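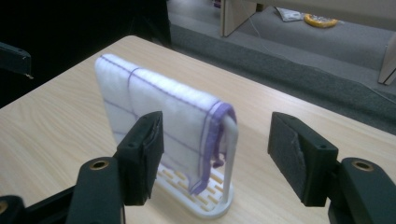
Home | Club Guide | Towel Task | Contact

4. Practicing the towel task

I've run this one with our club for 6 years, and I still love it!

1. Stand the white rack on the table with the towel over the rail.

2. Open your gripper wide before you go in (I forget this constantly).

3. Get a partner on the second gripper. Each of you pinches a top corner, right by the purple edge, and you hold the cloth up between you.

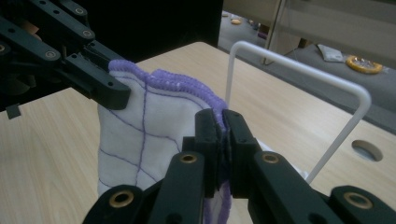 4. Swap sides and go again.

Caution: keep your free hand away from the links.

Questions? Ask Jolene Pearce, Mumov Robotics Club | Back to top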